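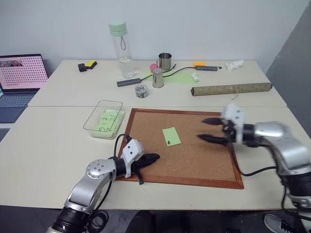 The Sestunico pinning cell is a tabletop robot cell with two arms, used for teaching and testing the handling of light paper goods: taking a sticky note from a stack, laying it on a cork board and fixing it there with a pushpin. It was put together by Anežka Hubáček and Juraj Rusnák at the Říha workshop, and among people who work with small arms it is known mostly for its upkeep routine, which has been copied, with local changes, in a good many other places.

Layout

The cell stands on two light-colored tables pushed together, with the back one against a wall. The front table is the working area, with the framed cork board in the middle and an arm reaching in from either side. Notes are kept to the left of the board in a clear, open-topped plastic container. Pins live in a small lidded jar near the seam between the tables, and the back table takes the laptop, the USB hubs and whatever else the day brings along, drinks included. Danica Hudec, who wrote the first setup notes, was quite fond of this arrangement and liked to say that a cell should be a place where a person can stand for an hour without getting cross.

Setting up

Setup begins with the tables. If the seam has opened up even slightly, the board may rock when a pin is pressed in, so the tops are pushed snug and checked with the flat of the hand. The board is then squared to the front edge, and each arm is brought slowly over it with the gripper open, first the left and then the right, to see that both can get to the middle without meeting. Four test notes are placed and pinned before any real work begins. A note that lands a little crooked is no great worry (plenty of them do!), but a pin that leans usually means the wrist needs to be zeroed again.

Care of the grippers

The black fingers of each gripper are wiped with a barely damp cloth after every session, as the glue from sticky notes builds up on them little by little and a note will then cling when it ought to let go. Nghĩa Mạch added the now common habit of closing the fingers on a clean slip of paper and pulling it out gently; if it drags on one side, the finger screws are loosened, the finger is reseated, and the slip is tried again.

Cables

Most repairs to the cell have to do with cables. The wrist cable must have enough slack to loop freely through a full turn, yet the spare length should be coiled well clear of the board. A cable that shows wear is replaced whole and never taped, a rule that goes back to a long and rather trying November in which one taped lead was mended 3 times.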